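Mafalda Paiva
2020年7月23日，星期四

1/
今天我想写一写旧台式机的处理器怎么换。我的中文还在学习，有些零件的名字是查了词典才写的，如果写错了，请大家告诉我。这个话题会有很多条，我慢慢发。

2/
事情是从六月开始的。Tromadham 的阅览室有一台旧的 Dell，开机要等很久，打开一个表格也要等很久。大家都说应该买新的。我去问了价格，一台新的要 3,000。我们没有这个预算，所以我说，请让我先试一试。

3/
我的计划很小：换一个二手的处理器，加 8 GB 内存，再换一块 500 GB 的固态硬盘。全部加起来是 842，包括运费。处理器是在 Salgado 买的，他们把它放在一个透明的塑料盒里寄来，包得很仔细。

4/
买之前最重要的一步是查主板。同一个牌子的处理器，插座不一定一样。就算插座一样，主板的 BIOS 也可能不认识它。我把主板型号抄在纸上，晚上回家一个一个对比。这一步我花的时间最长，比换零件的时间还长。

5/
开始以前：关机，拔电源线，然后再按一次开机键，让剩下的电放掉。我还会摸一下机箱的金属部分。有静电手环的人请戴手环。我的手环在搬家的时候不见了，到现在也没有找到。

6/
机箱要放平，侧板拿掉，里面朝上。站着的机箱也可以修，可是螺丝掉下去就很难找。我以前在显卡下面找过一颗螺丝，找了一个下午。放平以后，主板就像一张地图，看得很清楚：插座在中间附近，内存插槽在它的旁边，显卡横着，电源在前面的下方。
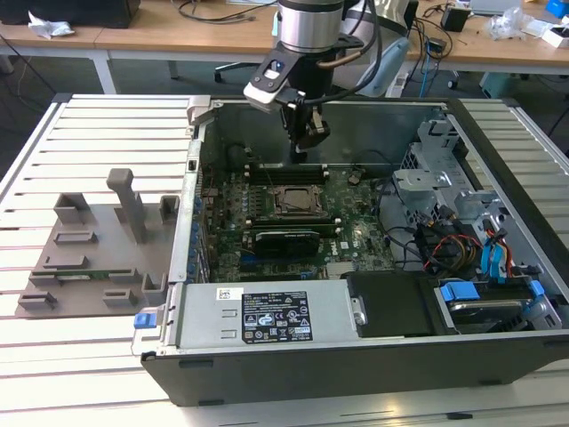

Wiroj Khunthong：显卡不用先拆吗？我每次换处理器都先把它拿出来，不然手会碰到。

7/
谢谢 Wiroj 的问题。我觉得看机箱的大小。如果你的手比较大，或者散热器的螺丝离显卡很近，那么先拆比较舒服。我这次没有拆显卡，可是我把袖子卷得很高，动作也慢。你的习惯更安全，我不反对。

8/
说一下旧的散热膏。它已经变得很硬，颜色像旧的水泥。我用无绒布和一点酒精，轻轻地擦，从外面往中间擦。请不要用刀片。我看过别人用刀片，处理器上面留下很深的一道，他自己也很后悔。

9/
如果散热器拿不下来，不要用力往上拉。可以先开机运行十分钟，让散热膏变软一点，再关机、拔线，然后左右慢慢地转。这个方法是 Mogens Frandsen 教我的，我以前一直是用力拉，现在想起来有一点害怕。

10/
插座空着的时候，是整个过程里最需要小心的时候。里面的触点非常细，手指不要进去，布也不要进去，吹气也不要（口水！）。如果你要去接电话或者喝茶，请先把塑料保护盖放回去。

11/
放新的处理器：只拿两边，看准缺口和小三角的方向，然后让它自己落下去。“自己落下去”这几个字我写在便条上，贴在工具箱里面。如果它放不平，方向可能错了，拿起来再看一次。不要按它。

12/
Somtochukwu Ezeani 私信问我，“缺口”是什么意思。我可能没有写清楚。处理器的绿色底板边上有小小的凹进去的地方，插座里有对应的凸起。两个对上了，方向就对了。中文里好像也叫“防呆口”，这个词我很喜欢。

13/
接下来是金属固定框。它压下来的时候会有阻力，有时候还有一点声音，第一次听到的人都会吓一跳。这是正常的。可是如果处理器没有放平，就不正常了，所以压之前请从侧面再看一眼。

14/
关于固定框旁边的螺丝。平时换处理器不需要动它们。我建议检查一下有没有松，用合适的螺丝刀，刀头要完全进入螺丝，轻轻地试就可以。如果它不动，就是好的，不要再加力气。主板比我们想的要软。

15/
还有一点，螺丝刀不要从处理器的正上方经过。从旁边进去，万一手滑了，也不会打到上面那块金属。我练习的时候在桌子上放一枚硬币，绕着它走，听起来有一点傻，但是有用。

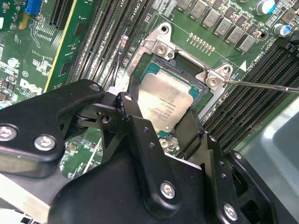

银色的处理器和它的金属固定框，右边是螺丝刀的杆。

16/
装散热器以前，处理器上面要涂新的散热膏。涂多少，每个人的意见都不同，有人画一个叉，有人点一个点。我点一个点，像一粒米，放在中间。上面印的字会被盖住，所以请先拍照，把型号和编号留下来。以后想卖掉或者想查资料，都会用到。

17/
Margaux Jacquet 问能不能用牙膏代替散热膏，她说在一个视频里看到过。我查了一下，开始几天可能可以，干了以后就不行了。一小管散热膏不贵，请买一管。

18/
散热器的螺丝要按对角线的顺序拧，每一颗先拧几圈，再换下一颗。不要把一颗一次拧到底。最后不要忘记风扇的线。我忘记过两次，电脑都会在开机的时候提醒，还好没有出事。

19/
内存条的安装比较简单：打开插槽两头的卡扣，对准缺口，两只手的拇指一起往下压，听到“咔”的一声。如果主板上插槽很多，先看机箱盖里面的图或者说明书，找到应该先用哪一个。Dell 的主板有时候对顺序很认真，插错了它就不开机，只闪灯。

20/
第一次开机先不要装侧板。进 BIOS，看处理器的名字对不对，看内存的数字对不对，看温度。时间太长没有用的机器，日期可能也错了，要改一下。如果日期每次都错，主板上的纽扣电池需要换。

21/
有人会问，为什么不全部换掉，为什么不买 Lonance 那种很小的新主机。它们很安静，我也喜欢。可是这台机器的机箱很结实，电源也还好，阅览室里的人主要是写信、查车票、填表格。对这些工作来说，修好的旧机器够用了。

22/
拆下来的旧处理器我放进原来的塑料盒，写上型号，交给 Cellberg 的回收箱。旧硬盘没有交，里面有别人的文件，我要先清理干净。这个工作下个星期再做。

23/
补充第 8 条：酒精请用浓度高的，药店里那种加了香味的不要用。谢谢提醒我的人。

24/
如果谁有这种 Dell 机箱的前面板卡扣，请给我留言。我们的断了一个，关上的时候总是有一边翘着。颜色不一样也没有关系。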